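Trorgate Amateur Radio Club
Minutes of the August general meeting

Meeting opened 7:30 pm in the Darneo hall, with a quorum present. Apologies were received and noted. The minutes of the previous meeting were read and accepted with one correction: the 2 m antenna is at the north end of the hut, not the south.

Repeater
The Tijani repeater is back on air after the controller board was replaced. Coverage along the valley road is patchy, and two members reported noise on the input in the early evening. The repeater group will check the duplexer tuning at the next site visit. Road access is by the upper gate only until the grading is finished.

Members are reminded to leave a gap between overs -- the timeout is still set short.

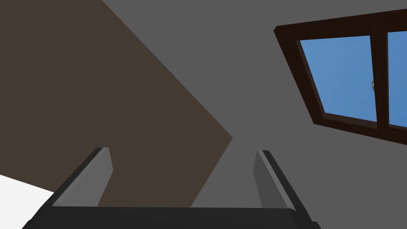

The site licence is due for renewal. The secretary has the paperwork and will lodge it before the end of the month.

Field day
The club will operate from the Vimum reserve again. Two stations are planned, one on 40 m and one on 80 m, with a third on 20 m if there are enough operators for the night shift. The 160 m wire will go up only if the weather is calm. Generator hire was discussed at length. It was moved and carried that the club spend up to $200 on hire and fuel. The old generator is to be sold as is.

Logging will be on the club laptop. Paper logs will be kept as a backup, as last year's file had to be retyped.
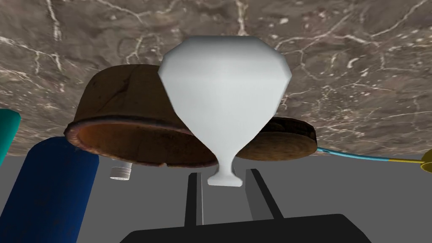
White vase held upright between the gripper fingers.

Licence classes
More than 30 enquiries came in through the website. The hall can't seat that many, so the course will run twice. Help is wanted with the practical sessions, mainly soldering and coax connectors.

General business
The coax left in the hut is free to any member who will carry it away. A member asked if the Sunday net could start earlier -- left to the net controllers to sort out on air. The tea urn needs a new lead.

Meeting closed 9:20 pm. Next meeting same place, usual time. Supper roster is on the noticeboard.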